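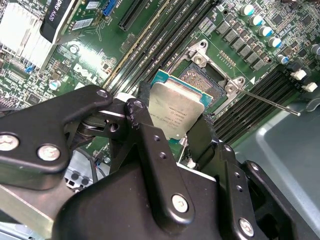 Workshop notebook, Flustdale bench, March 2022

Picked up the Joddale desktops where Lenka Kubíček left them, and first of all thank you, Lenka, for the handwritten labels. I could read every one of them, and it saved me most of a morning. The ones marked "no picture" are on the left side of the bench now, the noisy ones are on the right, and the two with the bad smell are out in the corridor with their side panels off. I don't think anything has burned. It's more like old carpet and somebody's lunch.

Dust first. These lived under desks in a building with wool carpets, and the felt that came out of the front intakes could be lifted off in sheets, like the lint from a dryer. I did the blowing out by the back door, holding the fan blades still with a wooden skewer, and then I went over the fins with the soft paintbrush. The paintbrush is very nearly bald. If anyone passes the hardware store, a 30 mm one with natural bristles would be lovely, and please don't let it get borrowed for varnish again!

On to thermal paste, where I have changed my mind a little. The old stuff on this lot had gone to chalk, and I'd been scraping at it with a card the way I always do, and making a mess. Jozefína Urban suggested laying a cotton pad soaked in isopropyl on top and going off to do something else for a few minutes. I was doubtful, but I tried it on the next machine and the paste wiped away in two passes. I've written it on the card above the sink. We are low on the cotton pads as a result, and I used the last of the good coffee filters as well (sorry, Hedvika).

Coolers: warm the machine up before pulling. I know we all know this. I forgot on one of them, and the cooler let go with a crack that made me put it down and walk around the room. No harm done, as far as I can tell, and the socket looked clean and straight under the magnifier. But ten minutes running in the setup screen, then a gentle twist, then lift. Going back on, a turn or so on each screw, corner to opposite corner, until they all bottom out.

The socket covers have moved to the shallow drawer under the label printer, by the way. I had been keeping them in a jam jar, and Taras Levchenko, who is far too polite to complain about it, bought me a drawer divider. Any board that is going to sit without its processor gets a cover straight away, even if it's only while you make tea. I lost a perfectly good board last August to a sleeve button and I still think about it.

Memory. I tried the usual thing with the "no picture" group, one stick at a time in the slot farthest from the processor, and three of them came up happily with nothing more than that and a wipe of the contacts. One beeps whatever I give it. I'd like to swap its power supply before giving up, but the connector is not the ordinary kind and the spare is on loan to the Čierny people. Kolbrún Ladefoged has the phone number and says they are usually in after lunch.

Everything that boots is getting the overnight memory test, four full passes, and then the disk check. I know the disk check is slow. We had that conversation in the winter and I haven't moved – a machine that goes home with a family and dies in a week is worse than one that goes home a few days late.

Drives: the old spinning ones are all coming out. Wiped ones go in the gray crate, unwiped ones in the locked cabinet, and nothing goes on the windowsill in between, please, however briefly. I found one there with no label at all and treated it as unwiped. The replacements from Karier came with 25 mounting brackets, and the brackets are a touch narrow for these cases, so the screws go in at a slant. I opened the holes up a bit with the round file. It takes a minute per bracket and looks fine. Wear the glasses, the filings are nasty little things.

Clock batteries: flat on every board I have measured so far. I'm replacing the lot without measuring any more. If a machine insists it's years ago and refuses every secure web page, that is your reason.

Fan noise, for Hedvika Machala, who asked. The rattle in the right-hand group is the rear fan in nearly all cases, and a drop of light oil under the sticker quiets it for now. The one that still hums at 1000 rpm wants a new fan. I've put a strip of yellow tape on it.

Still to do:
power supply for the beeping one
cotton pads, coffee filters, paintbrush
ask Joddale whether the keyboards are coming or not
24 power cords to test, in the blue tub under the stairs
air the two smelly cases a while longer, maybe with a bowl of baking soda in each

The heater by the window clicks off if you run it together with the compressor. I've moved the compressor lead to the socket by the door and taped it down along the wall, so mind your feet coming in with boxes.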